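Ustwood Wall Texts

README, version 2

What the collection holds

A set of 900 exhibition wall texts and press handouts, typed up from paper originals, covering shows of sculpture, print and works on paper in small nonprofit spaces. Most are a paragraph or two. A few run to several pages and should probably have been cut by whoever wrote them.

I put the first version together because I was tired of reading claims about "the language of contemporary art" that rested on a handful of press releases everybody had already laughed at. I wanted a larger pile. I am still not convinced a larger pile answers the question, and I'd ask anyone using this one to keep that doubt handy.

Where the texts come from

Nearly everything comes from the Stellik gallery's back files, which went to the Ustwood reading room in boxes when the gallery closed. A smaller part was given by the Yakubu print workshop, which kept the handouts from its own shows and from shows by artists who used its presses. There is nothing from museums or auction houses, and nothing from large commercial galleries. If you want to say something about how those places write, you need a different collection.

The Stellik boxes had been sorted once already, by someone who threw things out. I don't know what they threw out. There are long gaps where the gallery was certainly open and certainly showing work, and the texts that survive lean toward artists the gallery later showed again. Treat any count of names over time with suspicion.

Fields

id: a plain running number, in the order the sheets were typed. It says nothing about date.
venue: Stellik or Yakubu.
year: as printed on the sheet. Blank when the sheet has none. I did not guess.
artist: as printed, spelling included. The same artist may turn up under two spellings.
medium: copied from the checklist if there was one. "Mixed media" is left as it stands, for whatever good it does.
text: the body of the sheet.
author: nearly always blank. Gallery texts are rarely signed.
tone: see the next section before you use this.

About the tone field

In the first version each text carried a tone label, chosen from "descriptive," "interpretive" and "promotional." People liked it. It made tidy charts, and one of those charts traveled a good deal further than it deserved.

Philomena Atinga, who labeled half the texts, went back in April and relabeled 60 of her own without looking at her earlier choices. She agreed with herself on fewer than she would have liked, and so did I when I tried the same thing. The trouble is easy to find once you read the sheets slowly. "The surface records the pressure of the artist's hand" looks like description. It is also a sales pitch, and a reading of the work, and sometimes it is false: one sheet says it about a piece that was cast from a mold by a fabricator.

The labels are still in the file because removing them would break other people's work. I would not build anything new on them. If you report a result that uses tone, please say which labeler's rows you used, and don't round the disagreement away.

What the texts say about objects

This is the part I expected to be solid. A wall text describing a sculpture ought at least to get the material and the color right. Where a checklist survives I compared the two by eye, and the mismatches were frequent enough to bother me. Bronze in the text, painted resin in the checklist. "Found timber" for wood with a lumberyard receipt in the same folder.
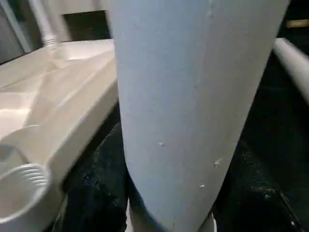 Some of this is ordinary carelessness. Texts were written before the work arrived, from a phone call or a studio visit, and the work changed. Some of it looks more deliberate. "Found" is a word that raises the temperature of a paragraph, and I doubt that everything called found in these sheets was picked up off a street.

So please don't use the text field as a record of what was in the room. It records what a gallery wanted a visitor to read while standing there, and there is no way to tell from the sheet how many visitors read it.

Cleaning

Line breaks were removed. Hyphens at line ends were closed up by hand, with mistakes. Prices, phone numbers and home addresses were taken out. Handwritten corrections were followed where they could be read and skipped where they couldn't, with no mark in the file to show which. That was a bad decision and I'd make it differently now.

The Drorkanitz spell checker was run over the first version and then backed out, after it changed several artists' names into more common ones. I believe all of those are restored. Believe is the right word.

Use

Free for teaching and research. The gallery texts were typed up with the permission of the estate that holds the Stellik papers; Yakubu gave its own permission. Neither covers printing whole texts in a book for sale, so ask the reading room first.

Corrections

Send them to the Ustwood reading room with the id number and, if you have it, a copy of the original sheet. Corrections without a sheet go on a separate list and stay there until someone can check the box. The last full pass through that list was on 29th September.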